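Ticket: Plurnum hand tool, tracking lost during demos
Opened by Anneli Kauppinen
Status: open

Wiping task, 200 demos planned. Recording by hand stops after 90 seconds with "pose lost". Restarted the Rosis logger, same result on 3 takes. Fingers open and close normally in replay.
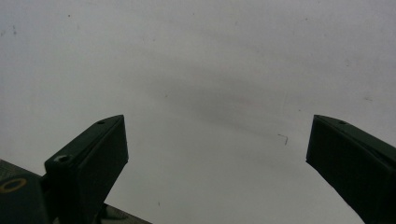 Aino Heinonen: The tracker needs texture to hold a pose, and a plain pale surface gives it very little. Put 2 patterned mats down and start each take with the fingers open.

Mats ordered. Will retest at 14:00 and post the log.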